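Trummer two-arm planner: frequently asked questions
Last updated Jan 3, 2018

Trummer is the motion planning and control package used on Skutine two-arm cells. These answers cover release 17. For installation, see the setup guide. For fault codes, see the controller manual.

Does Trummer plan for each arm separately or for both together?

Both together, by default. The two arms are treated as one mechanism and the planner searches the combined joint space. Separate planning can be switched on per task with plan_mode = split. In split mode the second arm treats the first arm's path as a moving obstacle, so the order in which the arms are listed changes the result. Split mode finds a path faster in open space and fails more often when the grippers have to work close to each other.

Why does the planner return NO_PATH when both goals are reachable?

Each goal is checked on its own before the search starts. A pair of goals can pass that check and still be in collision when held at the same time. Run check_pair on the two goals first. If it passes, raise the sample limit from the default of 4000. If the search still fails, look at the walls in the cell model. A wall entered a little too far inwards is the most common cause we see in support requests.

How do I allow the grippers to come close to each other?

Clearance is set per pair of links, in millimetres. The default for every pair is 50, which is too large for any handover. Lower it for the finger links only, and only inside the handover block of the task file. The old value is restored when the block ends. Do not lower the global value. It also applies to the elbows and upper links, which have less reason to be near each other and do more damage when they touch.

What happens while both grippers hold the same part?

The pair forms a closed chain. Trummer picks a lead arm, which stays under position control, and switches the other to compliant control along the axis between the grippers. The lead arm is the first one named in the task unless lead is set. When the second gripper reports a grip, the first may open after the settle time, which is 80 ms by default. If no grip is reported, the first gripper stays closed and the task stops with HOLD_TIMEOUT.

Are cables included in the collision model?

No. Trummer has no model of loose cables. You can attach a keep-out volume to any link and it will move with that link, which is good enough for a loop that keeps its shape. It does not help with a loop that swings. Limiting wrist rotation in the joint file usually does more good than a large volume, as a large volume blocks useful poses as well.

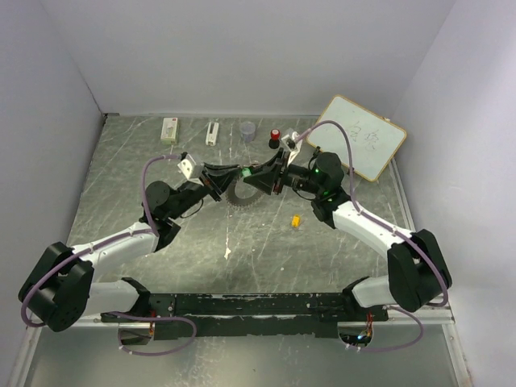 Two arms meeting over the work surface, with a small green part between the gripper tips and a toothed gear beneath them.

Do I have to model every object in the cell?

Model anything fixed that an arm could reach: walls, mounting bar, floor. Small objects can be left to the perception module, which adds them as boxes on each scan. Clear containers are often missed by the depth stage and should be entered by hand. Objects stored along the back wall can be covered by one long box if neither arm needs to pick from there.

Can perception run while the arms are moving?

Yes, but updates are held until the current segment ends. An object placed in the cell during a segment is not avoided until the next one. Shorter segments give more frequent updates at the cost of smoother motion. This feature is not a safety function and must not be used as one.

The part is detected on the surface but lost once gripped. Is this a fault?

No. Fingers hide most of a small part from a fixed camera. After a grip is reported, Trummer stops tracking the part by image and carries its pose with the gripper. If the part slips, the stored pose will be wrong. Add a verify step with the fingers turned away from the camera where the task allows it.

Can I use cell files from Skedomport?

Yes, with import_cell. Geometry and joint limits are kept. Clearance values are not, and come in at the default. Files saved before the September release must be opened and saved again in Skedomport first.

Where are the sample tasks?

In the samples folder, under ninolwood. The Ninolwood set covers pick, place, handover and regrasp, each with a cell file and a recorded log for replay without hardware.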